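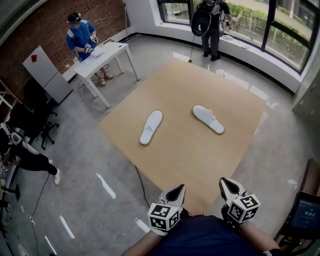

COMPANY NEWS

Diltberg opens its Brercombe training room, and the housekeeping crew is doing the teaching

BRERCOMBE, December — I've worked the guest floors for Mac Suibhne long enough to have straightened more slippers than I'd like to think about, so when Diltberg asked me to write this announcement I said yes before they could find somebody with a nicer vocabulary!

The news is that our robot program has moved out of the trial stage. Starting this month, Diltberg and Mac Suibhne are running a permanent training room in Brercombe, where hotel staff show the machines how small room jobs get done. You wear a gripper on each hand and do the job with those instead of your fingers. Slippers on a board are a good one to begin with. They're light, they're floppy at the strap, and a pair can end up pointing two different ways.

We have recorded 1228 practice runs so far, 867 of them on footwear and the rest on towels and paper goods. A shift in the room is 2 hours, paid at the regular rate, and then it's back upstairs (or home, if you've timed it right). My forearms were sore the first week. They swapped the grip padding after a bunch of us complained, and it's better now.

What changes for us? The first robots go to the Grivevstead property in roughly seven months, and they'll take the floor-level pickup, the part that gets your knees. Beds, bathrooms and final checks stay with the crew. No housekeeping hours are being cut at Grivevstead under the agreement, and trainers get a new pay step — I'm on it already.

I still have questions, mostly about who gets called when a robot gets stuck in a hallway at checkout time. Diltberg says an answer is coming before the rollout, and I plan to keep asking.

Mac Suibhne staff who want a spot in the training room can sign up through their floor supervisor. Press visits can be arranged through the Diltberg office in Brercombe.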